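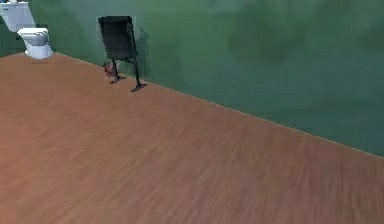

4. Teaching a task by remote control (sim rooms)

Read section 3 first if the controllers aren't paired. This part covers one thing: driving the robot through a task in a Vallulska room, saving the run, and getting a run that training will accept. Same buttons for the real arm, see section 6 for the extra safety steps.

Bathroom room used for all steps below. Toilet at the left, black stand against the green wall, small reddish-brown item on the floor by the foot of the stand. Task is "pick up item, bring to toilet side, put down." Other rooms work the same way.

4.1 Before you start

1. Close other Vallulska windows. Two sessions on one license will fight over the controllers.

2. Load the room. File, Rooms, Bathroom. Wait for the status line to say READY. Not LOADED — READY.

3. Check the room came up right. Toilet and stand both against the green wall, item at the base of the stand. Open wood floor everywhere else. If the item is missing, press Reset Room and wait.

4. Type the task name. Lower case, no spaces. Names can't be changed after the first saved run.

5. Pick your operator name from the list. Not on it? Ask Fenna Maes to add you. Don't record under someone else's name, it messes up the per-operator stats.

Note: textures look soft at the default quality. Wood grain smears, wall looks blotchy. Leave it. Turning quality up mid-set gives you runs that don't match each other.

4.2 Set the view

1. Start from the Wide view.

2. Orbit with the left stick until you have the stand, the item and the toilet all on screen. Some of the toilet can be out of view, fine.

3. Zoom in on the item once. Make sure you can tell which side of the stand leg it sits on. It's small and tucked in close, easy to misjudge from far off.

4. Zoom back out. Press Lock View.

Caution: the view is saved with the run. Do not orbit while recording. A moved view means a rejected run, and you won't get told until the upload check.

4.3 Take control

1. Hold the right controller in a relaxed position, elbow at your side.

2. Squeeze and hold the grip button. Arm is now live and follows your hand.

3. Let go to pause. Arm holds where it is. Use this to re-center your hand when you run out of reach.

4. Trigger closes the fingers. Half pull is half closed.

5. Speed dial at 2 for anything near the stand. Higher is OK over open floor.

Practice with recording off untill you can reach the item without bumping anything. Most people need a few tries. Stand legs are thin and black and the shadow on the wall behind them can fool you on depth, so go by the feet on the floor.

4.4 Record a run

1. Reset Room.

2. Press Record. Wait for the beep, then one more second. Hand still.

3. Move out over the open floor first. Don't come in along the wall.

4. Lower in front of the item. Stop.

5. Close on it slowly. Stop again with fingers shut.

6. Lift straight up. Clear the stand foot before you go sideways.

7. Carry toward the toilet. Keep it smooth, one move if you can.

8. Put down on the floor next to the bowl. Open fingers. Back off.

9. Hand still for one second. Press Record again to stop.

10. Mark it GOOD or BAD. Be strict.

Caution: pausing with the grip button during a run is allowed, but the pause is recorded. Long pauses teach the robot to stop there. If you have to answer the phone, mark the run BAD and redo.

Note on misses: a missed grasp followed by a clean second try can stay GOOD. We want a few of those. A knocked-over stand is always BAD, even if you got the item where it should go.

4.5 How many

For a new task, 100 GOOD runs before the first training. Split them between at least two operators if you can. The Dincombe set has 252 and it's still the best one to look at if you want to see what decent driving looks like. Open it under Shared, Dincombe, Replay.

Vary things a bit between runs:

— start position of the arm
— height of the carry
— exact put-down spot, within a hand's width

Don't vary the order of the steps. Lift, then sideways. Every time.

4.6 Check and upload

1. Open the run list. Sort by length.

2. Replay the shortest and the longest. Short ones are often stopped too soon. Long ones usually have a pause in them.

3. Delete anything marked BAD unless Evelien Kuipers asked for it. She sometimes wants the BAD ones for the failure detector, check the task notes.

4. Press Check. Fix or delete whatever comes back red. Yellow is a warning, uploads OK.

5. Press Upload. Keep the window open till it hits 100 percent.

4.7 Error codes you will run into

Code 191 — controller lost tracking. Step back from the base unit, squeeze grip twice. Current run is lost.

VIEW CHANGED — you moved the view after locking. Run can't be saved. Lock again, start over.

OBJECT OUT OF ROOM — item went through the floor or the wall. Happens if you press down hard on it. Reset Room.

ARM LIMIT — reached as far as it goes. Release grip, bring your hand back, squeeze again. If it keeps hapening on the same spot, pick a different start position.

NO OPERATOR — see 4.1 step 5.

4.8 If you are showing the task by hand instead

Only works on the real arm, there is no by-hand mode in sim. Short version:

1. Arm in Free Drive, yellow light on.

2. One hand on the wrist handle, one on the forearm. Never on the fingers.

3. Press the wrist button to start, guide the arm through the same steps as 4.4, press again to stop.

4. Keep your body out from between arm and wall.

Caution: Free Drive does not hold a payload you haven't entered. Enter the weight first or the arm will sag when it picks up.

By-hand runs and remote runs go in separate sets. Do not mix them under one task name. Siebe Baert can merge them later on the training side if the project calls for it.

Controller batteries: change both at the same time. Spares are in the Dewulf drawer, second one down. Full safety steps for the real arm are in section 6.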